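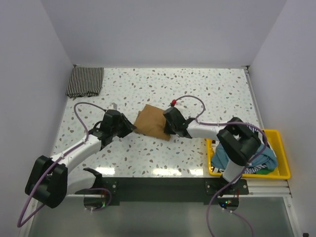 4.3 Comparison of the two controllers on crumpled cloth

The experiments of this section use the cell shown in Figure 2. The two arms are mounted side by side on the front edge of the table, and they meet over its middle. This arrangement is less common than two arms facing each other from opposite sides. We prefer it for cloth work, as the back of the table stays free, but it has a cost: when both grippers hold the same small piece, the forearms come close to their limits and the choice of controller begins to matter.

Figure 2. Two-arm cell with a crumpled brown cloth between the grippers. Other textiles are in the yellow tray on the right and in the rear left corner of the table.

We compared two controllers. The first, Skornel, is a position controller with a stiff inner loop. It follows the planned jaw path and stops only when the motor current passes a fixed limit. The second, Zedulon, is a compliant controller. It accepts a deviation from the path as soon as a contact is estimated at the wrist, and it shares this deviation between both arms. The planner, the grasp points, the jaws and the speed limits were the same for both. The jaws are flat and were not covered with any soft material. An earlier test with rubber pads (Penner and Ortuño, internal report) had shown that the pads hide small errors of the controller, and these errors are exactly what we want to measure here.

A trial starts with the cloth dropped in the middle of the table. The planner selects one grasp point on the left side of the heap and one on the right. Both arms approach, close the jaws, and lift. A trial is counted as successful when both grippers still hold the cloth at the end of the lift. If only one of them holds it, the trial is a failure, also in the case where the cloth is completely in the air. We discussed this rule for a long time. It is strict, but the unfolding step which follows in our pipeline cannot start from a single grasp.

The trials were done in pairs. For every pair, the cloth was dropped once, one controller was run, and then the cloth was dropped again from the same height with the other controller. The order inside the pair was random. It is of course not possible to reproduce the shape of a heap exactly, so the pairing removes the influence of the cloth type but only a part of the influence of the folds. In total we collected 200 pairs.

In 179 pairs the two controllers gave the same result, that is, both succeeded or both failed. Only the remaining 21 pairs tell us something about the difference. Among these, Zedulon alone was successful in 14 pairs and Skornel alone in seven. The direction is what we expected, but with so few pairs the difference is not significant in a two-sided sign test, and we do not claim that the compliant controller is better in general.

More useful for us was to look at how the failures happen. With Skornel, the typical failure comes before the lift. Both jaws push into the heap, the cloth becomes compressed between them, and the fold which the planner had selected moves upward, out of the jaw opening. With Zedulon this is rare. Its typical failure comes later – the arm which meets the thicker side gives way during closing, and the jaw takes only the outer layer of the fabric, which then slips under its own weight. M. Turcotte, who labeled the videos without knowing the controller, could often guess it correctly from the failure alone.

One limitation must be mentioned. The cable of each gripper makes a loop near the wrist and goes back along the arm. When the forearm turns far toward the center, this loop pulls slightly on the wrist, and the contact estimator of Zedulon can read the pull as a contact. We subtract a constant offset, measured in the start pose, but the real pull changes with the pose. A table of offsets over the workspace would be the correct solution and is in preparation. The trials with the striped fabrics, where the grasp points lie farther apart, are reported separately in Section 4.4.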